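Skiltico – a word list of kitchen talk from home

README, last updated February 2021

Hi, and thanks for opening this before opening the spreadsheet. Skiltico is a list of words and short sayings people use at home when they cook, mostly in Indonesian, Arabic and Romanian, with plain English next to each one. I started it in a notes app called Flomo when I couldn't work out what my mother-in-law meant by "a tired onion," and it got out of hand from there.
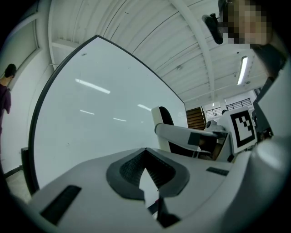
3 min read

What you get

One file, 262 entries. Each row has the word, the language, a rough meaning, who gave it to me, and a comment if I had one (I usually had one). There are 95 entries with a second spelling, mostly the Arabic ones, where Sawsan Bataineh and I went back and forth over how to write them in Latin letters. She won most of those.

Where the words came from

Rohani Tarigan and Ilham Siregar sent the first big batch, a lot of it Karo and Toba Batak mixed in with Indonesian. I've marked those rows "regional" and left it there, so please don't treat the label as anything a linguist would sign. Despina Enache did the Romanian and added 16 words for kinds of stirring, which I love more than anything else in the file!

Everyone agreed to have their name on their rows. If you reuse the list, keep the names.
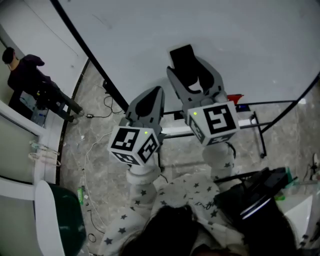
Known problems

– Five rows have no English yet. I asked, I got long stories, I still don't know.
– Spices are a mess. The same root shows up under two names and I haven't merged them.
– Endang Saragih says my note on row 40 is wrong, and she's probably right – I'm waiting for her version.
– Accents may break if you open the file in an old spreadsheet program. Pick UTF-8 when it asks.

Using it

Free for anything you don't charge for. Teachers, go ahead and print it. If you want it in a paid app, write to me first and we'll talk to the others.

Adding words

Send the word, the language, and a sentence somebody in your family would really say with it. The sentence matters most to me. I go through new ones when I have a quiet evening, so December mail may still be sitting there, sorry.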